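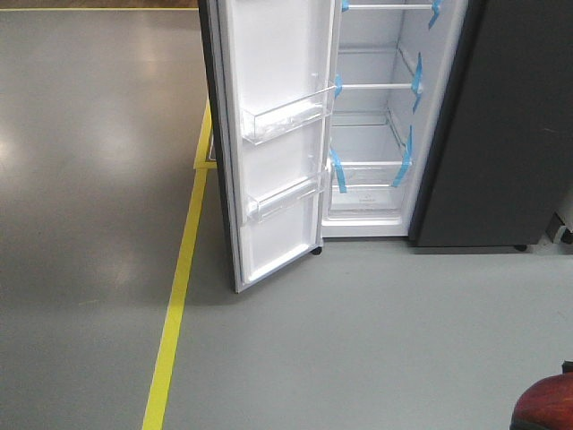

Review: the Ernix door and interior handling system, after a first period of use

Published October 19, 2020

The Ernix is sold to warehouses and appliance dealers as an aid to pre-delivery checks on refrigerators. It consists of an arm with a two-finger gripper, a camera at the wrist and a control cabinet, and it is intended to open doors, look over the interior and close the appliance again. Our appliance hall at Vilton has had one unit in service since September. This review considers how well it does the work and what it has altered for the staff who did that work before.

Installation took 3 days. The supplier, Segura, asked for a level floor and clear floor markings, both of which the hall already had. Staff training was limited to a single morning and should have been longer. The printed manual is thorough on faults and very thin on daily use.

On side-by-side models with plain, flat doors the system performs well. It approaches slowly, and the fingers are narrow enough at the tip to reach an edge without touching the face of the door. Dark matt finishes gave more trouble than white ones during the first fortnight, and the settings had to be adjusted twice. Clear door bins and drawers are still sometimes missed by the camera, so a member of staff confirms them by eye.
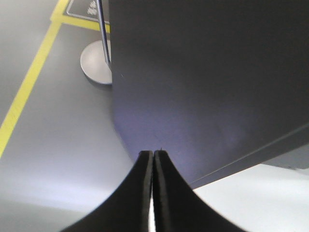

Transport tape remains a job for people. The Ernix can report that blue tape is present on a shelf or drawer, but it does not remove it, and we would not wish it to try. Peeling tape from a glass shelf calls for a fingernail and some patience.

The effect on the working day has been considerable. In its first month the unit logged 3724 door movements, most of which would otherwise have been made by hand, with the bending and reaching that this involves. The 12 members of the checking team now rotate between tape removal, final inspection and supervision of the arm. Several have welcomed the change – sore shoulders were a regular complaint – while others find supervision dull and have asked for shorter turns at it. Turns have been reduced to two hours. No posts have been lost, although the team's job descriptions had to be rewritten and regraded, and that ought to have been settled before delivery.

Our sister site at Prullance handles mainly built-in models and has decided to wait. We consider that sensible. For halls dealing chiefly with free-standing refrigerators, the Ernix can be recommended, provided that staff are consulted early and the training is extended.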